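Subject: Re: [allotments] Bulk order of Gurine pellets

> Varma are offering us the Gurine slow-release pellets at a
> group price if we take 400 kilos before December. They say one
> handful per square metre lasts the whole season and that you
> get up to twice the crop on beans and squash. I've put our site
> down as interested. Wastanura are in already. Any objections?

A few, yes.

"Up to twice the crop" compared with what? I read the leaflet twice and it doesn't say. If they mean a bed that's had nothing on it for years, then a barrowload of old horse muck would do the same and the stables at Illum still give it away. I'd also like to know whose handful. Mine isn't the same as my neighbour's.

Then there's the price. Varma want 525 for the lot, plus 100 for delivery, and I can't find that second figure anywhere in the first message that went round. Where would we keep it all? The shed roof leaks over the back corner, and pellets that get damp in the bag are no use to anyone.
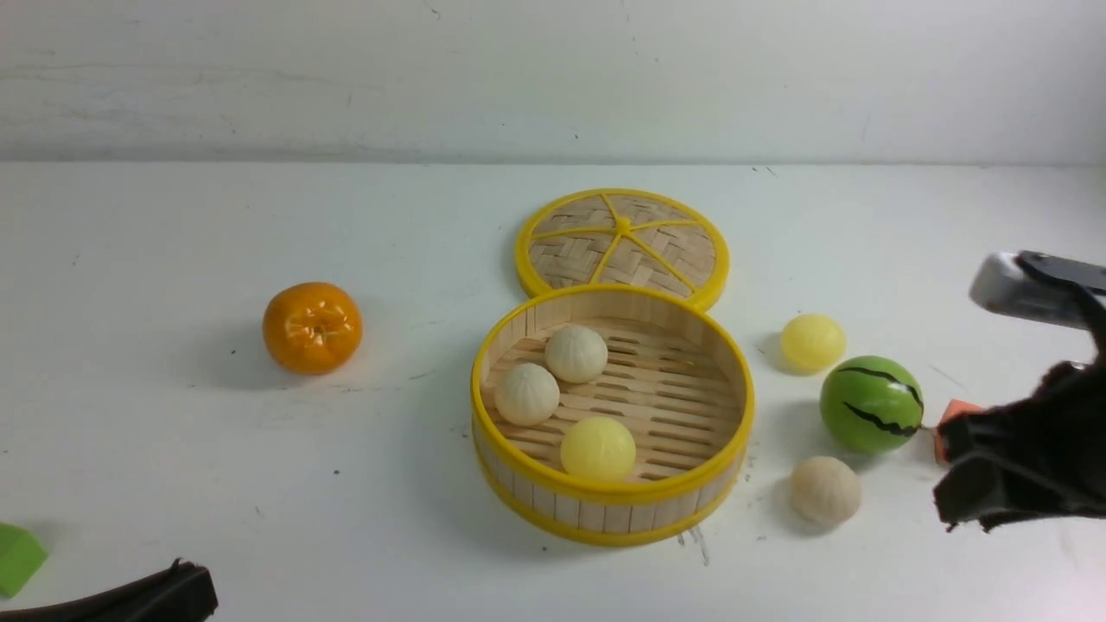

I did ask Wastanura how they got on last year. The reply was that the beans were "very good". Everybody's beans were very good last year – it rained every week in June. Did anyone leave a row without pellets to compare? They did not.

So please take our site off the list for now. If people are keen, buy one small bag, do half a bed each on three or four plots, and weigh what comes off. I'll lend my kitchen scales.

Plot 9, top end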